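Wallow House Swap: your questions answered

What exactly is a house swap?
You stay in someone's home while they stay in yours. No rent changes hands. You get a kitchen, a proper couch and a street where people actually live, and they get the same at your place. We've been matching households since a few neighbours in Hurnden started trading beach weeks, and we still think it's the best way to see somewhere new!

How many homes are on the list?
At the moment there are 339, from one-room flats to a farmhouse with its own creek. New ones go up every March and September, so have another look then if your favourite town isn't there yet.

Do I need a fancy place?
Not at all. Swappers write to us about the lemon tree out the back, the bakery on the corner, the cat who came to say hello. Leonie Gerlach has swapped her little unit in Sutter more times than anyone else on our books, and it's over a panel beater's.

What does it cost?
Joining is $29 a year. You pay for your own travel, and most people leave milk, bread and something nice in the fridge. Please don't ask your swap partner for money beyond the $400 bond, and that goes back in full if all is well.

How should I get the bedrooms ready?
Clear half the wardrobe, make up the bed with fresh linen and leave a spare set where your guests will find it. You don't have to strip out everything personal. A favourite blanket and some books by the bed make a room feel friendly, and guests love it.
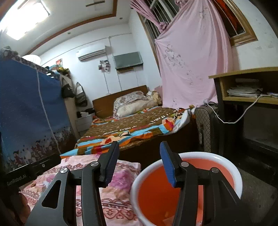

Pink patterned cloth at the foot of a bed.

Lock away passports, jewellery and anything you'd be heartbroken to lose. One cupboard with a key is plenty.

Can we swap at different times?
Yes! Plenty of members do. If you have a holiday house or you'll be at your sister's anyway, tick "flexible" on your listing and sort out the dates between you.

What about pets and gardens?
Lots of guests are delighted to feed a dog or water tomatoes, but ask first and put it in writing. Valentin Gisler has kindly shared his two-page pet sheet, and you'll find it under Downloads. Vet's number, favourite walk, which neighbour's chooks to avoid — it's all on there.

Am I insured?
Ring your insurer before you agree to anything. Most want to know who is staying and for how long. The same goes for cars if you're swapping those too.

What if something gets broken?
Tell your partner the same day. A cracked mug is a cracked mug. For bigger things, talk it over, and if you get stuck, Corina Prantl on our members' desk will help. She's in from 9 am to 1 pm.

How do I start?
Fill in the listing form, add a few photos and write to three or four homes you like the look of.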